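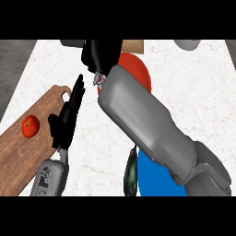
Chapter 9
Parking at the Curb

A driver turning onto Main Street in Ploderdale at noon on a Friday will probably circle the block before finding a space. The parking garage two streets over may be half empty. This chapter looks at why that happens and what a town can do about it.

Curb space has many users. Shoppers want to park close to a store, delivery trucks need to stop near a door, and buses need a clear length of curb to pull in and out. Most towns divide the curb with signs, painted zones and time limits. Each of these works only if it is checked often enough that drivers expect a ticket when they overstay.

Price is the other main tool. When curb parking is free and the garage charges a fee, drivers will look for a curb space first. Some of them will keep looking for several minutes, which adds traffic to streets that are already full. A meter can shorten that search, but store owners often worry that it will send customers elsewhere.

Section 9.1 defines turnover and occupancy and shows how each is measured in the field. Section 9.2 follows the Ploderdale study, in which Nazma Barua and Giuliana Ñahui recorded the use of 106 metered spaces between 10 a.m. and 2 p.m. Section 9.3 deals with loading zones, and Section 9.4 with permits on residential streets.

Before you read, choose a block you know well. Write down every sign that controls parking there, and note which hours each one covers. You will need this list for Exercise 2.

Key terms: turnover, occupancy, time limit, loading zone, residential permit

9.1 Turnover and Occupancy

Turnover is the number of different vehicles that use a space during a given period. Occupancy is the share of spaces in use at one moment. A block can have high occupancy and low turnover if the same cars stay all day.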